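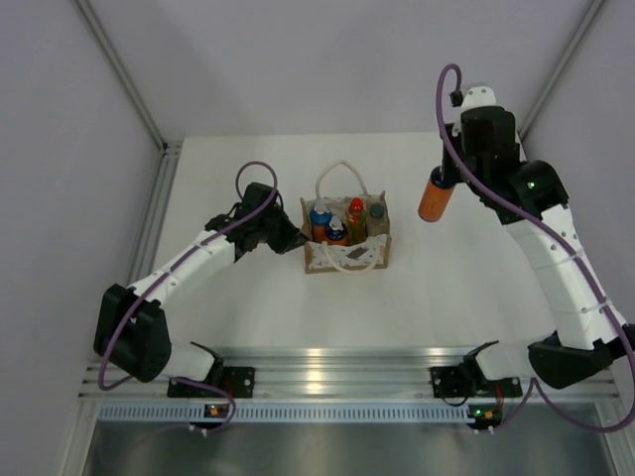 October, 4:15 pm. Carrier task, both arms

Big afternoon! We finally have both arms on the bottle carrier, and I love how this task is shaping up. Left arm works down by the carrier, right arm handles the bottles. The orange one with the dark blue cap is our favorite so far (the grip on it feels so solid now).

Settings: gripper force 42 on the right, wrist limit pulled back to 270 degrees so the purple cable keeps its loop. Left arm unchanged.

Catherine Kinnear rewrote the handoff timing in Covik over lunch and wow, what a difference. Log is saved as run 315.

Still to try:
- tilt the bottle later, once it clears the rope handle
- swap the order so the red cap goes first
- slower approach on the left, it still crowds the box

Whoever opens up tomorrow, please re-zero both wrists before loading Covik. I want to show this one to the whole club!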